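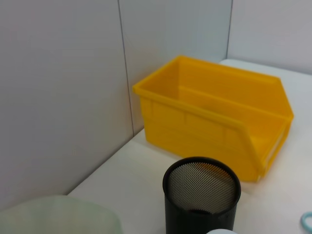 I have been looking forward to writing this one for months! Our rules for the tabletop cell have finally settled down enough that I can put them in one place, and since three different people have asked me for them since October, they may as well live on the blog.

First, credit where it's due. Most of the good ones come from Réjean Carrier, who ran the sorting bench at Mesier before he joined us and who has strong feelings about tables. I argued with him over nearly every line and lost nearly every time, and I'm so glad I did.

The rule I love most is the one about resets. Before a run starts, every object goes back on the table by hand, and it must not go back to the same spot. We used to have tape marks for everything. It felt very tidy and scientific, and it taught the system one thing really well, namely where the tape was. Now whoever does the reset puts things down the way you would on your own desk, a bit crooked, some of them close together. Bins can face any way you like. Tall things may stand in front of short things. The walls stay plain white and the lights stay where they are, and that's all we hold fixed.

Then there's the stop rule. Anybody in the room can stop a run, for any reason, and doesn't have to explain until afterward. I can't say enough good things about this! At Tremetti, where I started out, you had to find the shift lead first, and people would just sit there and watch something go wrong. Here you hit the button, you write one line in the log, you carry on. In our first 313 runs we had 54 stops, and I was thrilled with that number – it meant people were using the button.

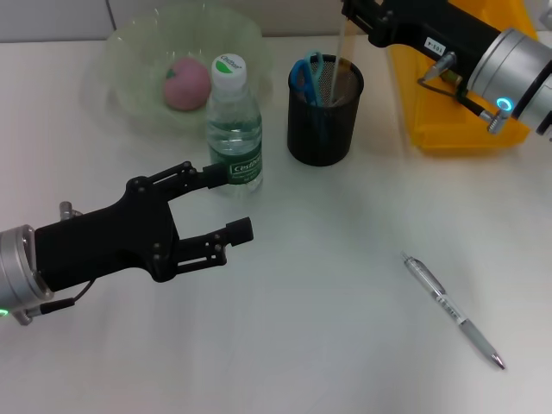
Next up, grippers. Fingers open on approach, always, and no closing until the arm has slowed down. If both arms are in play, one of them waits. We wrote down which one waits, too, because "they'll sort it out between them" is how we bent a finger link on the Tikkanen mount and lost two days to it. The waiting arm holds still, clear of the other arm's path, and it does not creep forward to get a head start (Réjean calls this "queue jumping" and he will stop a run over it).

Liquids are allowed, which surprises visitors. A drink bottle is fine if the cap is screwed on tight, and the person doing the reset checks the cap with their own hand every single time. Scissors are fine if they're in a cup with the handles up. Open cups with anything wet in them are out. So are knives, glass and anybody's phone.

Labels! Every gripper gets a label you can read without leaning in, and the same label goes in the log. It's dull and takes a minute, and it saved us when we were chasing a drift problem in the fall and could go straight to the right unit. The Prolteva calibration sheet has a box for it now as well.

The last one is newer and I'm still not sure about it: no session longer than 20 runs without a break for the person at the bench. I think it may be a little short. Réjean thinks it's a little long. We'll try it through the winter and see what the log says.

If your group has a written rule for cables, please send it to me. Ours is currently "mind the cables," and it needs work.

Posted December 29, 2018
Filed under: bench notes, good practice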